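Hultex – Registo de etiquetas de arquivo e economato

Ficha de dados, versão 2

O conjunto Hultex reúne as transcrições das etiquetas de inventário aplicadas a material de escritório e a caixas de arquivo da antiga papelaria Gagnon. Destina-se a investigadores de história comercial e a serviços de documentação que pretendam testar regras de catalogação em língua portuguesa.

Conteúdo

O registo contém 214 entradas, distribuídas por sete ficheiros de texto separados por tabulações. Cada entrada apresenta o código da etiqueta, a designação do artigo, a secção de origem e a grafia original, sem atualização ortográfica. Os campos ilegíveis estão assinalados com o valor "s.l." – nunca com célula vazia.
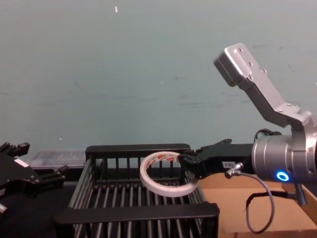 Categoria: Fitas, colas e acondicionamento

Abrange fitas adesivas, cordéis, lacres, cestos e recipientes de arrumação. As designações comerciais foram mantidas tal como constam da etiqueta, e os sinónimos figuram na tabela auxiliar Puvine. Quando uma etiqueta menciona vários artigos, a entrada é desdobrada e conserva o mesmo código, seguido de letra minúscula.

Proveniência e tratamento

As etiquetas foram transcritas manualmente e revistas em duas leituras independentes. As divergências constam do ficheiro de notas. A normalização dos códigos foi efetuada com as regras Ulla, incluídas na distribuição.

Limitações

As etiquetas anteriores à reorganização do armazém estão sub-representadas. Os preços não foram convertidos e não devem ser utilizados em séries comparativas. A secção de origem pode refletir o local de arrumação – e não o departamento comprador.

Utilização e correções

A reutilização é permitida para fins não comerciais, com indicação da fonte e da versão. Os pedidos de correção devem referir o código da etiqueta e o nome do ficheiro. As correções recebidas até abril foram integradas na presente versão.

Última atualização: 10 de setembro de 2026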